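The basket audit
2025-09-27

We moved to Civham in April, and I told anyone who would listen that the boxes would be gone by summer. The boxes did go. What was in them went into baskets, and the baskets have now been standing along the landing long enough to collect their own dust.

I blame the shop at Callwood, which sells storage the way other places sell sweets. You go in for a washing-up bowl and come out with something to put things in, and then you have to find the things. My sister got through the whole of Ramadan with one kitchen drawer and a fruit bowl, feeding up to 16 at a sitting, and has never bought a basket in her life. She mentions this.

So last week I began going through them, one basket at a time, with a cup of tea and a bin bag. The rule was that anything I couldn't name a use for had to leave the house. I lasted until the first bag of curtain hooks. We have blinds.

The white plastic one has come out of it best. It has little round holes all over, a tan rim and a handle opening wide enough for a whole hand, and I have been ruder about it than it deserved.
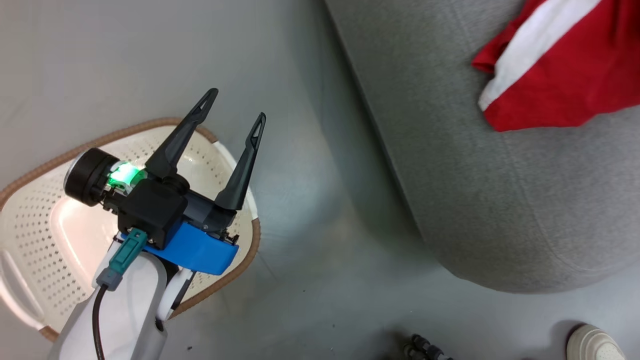
What goes where now

Wicker looks lovely and snags everything, so it has been demoted to old newspapers. Fabric ones slump as soon as you take out the second jumper. Plastic can be wiped, which at my age counts as a feature – I've given the white one the cleaning cloths and the spare sponges, and it can go in the bath for a rinse when it needs one.

The wire basket is off to the charity shop in Toltow, along with 300 clothes pegs still in their bag. I don't know what I was expecting to hang out.

Still to do: the one with the cables in it, and the one under that, which has a lid. I have been walking past the lid since we got here. There's a jigsaw on top of it with a harbour on the box, dated 1868, and I'm fairly sure the jigsaw is coming downstairs first.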